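Skodell Bench Arm - Builder's Guide
August
By Deolinda Aguiar
4 min read

Section 6. Fitting the fingers and setting the rim grip

Do this section after the wrist is wired and the arm homes without errors. If homing still stops partway, go back to Section 5 first.

You need: the gripper body, two fingers, four M3 screws, a 2.5 mm hex key, thread locker, a USB cable, and a bowl with a thick rim.

6.1 Mount the fingers

1. Switch off the supply at the wall. Wait for the driver light to go out.
2. Slide each finger onto its carriage with the recessed slot facing out of the grip. The fingers are the same part, so either one goes on either side.
3. Start all four screws by hand, then tighten them evenly.
4. Push the carriages together. The tips should meet along their full width. If you see a gap on one side, loosen that finger, square it up and tighten again.
5. Take the screws out one at a time, add a drop of thread locker, and put them back.

CAUTION: Keep your own fingers out of the jaws whenever the supply is on. The carriages move as soon as the driver wakes up.

6.2 Set the travel and force

1. Connect the USB cable, turn on the supply and open the setup console.
2. Type grip home. The jaws open to the stop.
3. Set the closing speed to 300. The file ships with 3000, which is only for running with the fingers removed.
4. Set the opening to 92. This leaves room for a thick rim plus a little error in the approach.
5. Set force to level 2 and save.

Note: Saved values are lost if you flash new firmware. Write them on the inside of the control box lid - the lid is the one part that stays with the arm.

6.3 Rim grip check

1. Stand the bowl on the bench and jog the wrist until one finger is inside the rim and the other is outside.
2. Close the jaws at level 2. Both fingers should touch the rim before the motor stalls.
3. Raise the wrist slowly, then rotate it to tip the bowl on its side.
4. Check the contact on the outer finger. Its flank should press on the rim, as on the green bowl below.
5. Lower the bowl to the bench before you open the jaws. 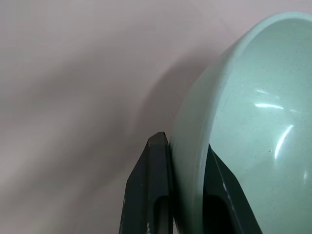
Lurdes Carvalho: I built mine from the Fondcombe kit and level 2 let a heavy mixing bowl turn in the grip when I rotated the wrist. Level 3 held it. Could 6.3 say what to do if the bowl slips?

Reply from Deolinda: Yes. Go up one level at a time and repeat the check from step 1. If it still turns at level 4, wipe the rim and both fingers with a dry cloth and check the screws from 6.1 before going higher.

Next: Section 7. Cable routing and strain relief

Get new sections by email. You can unsubscribe at any time.
This site uses cookies to remember your settings. Accept / Manage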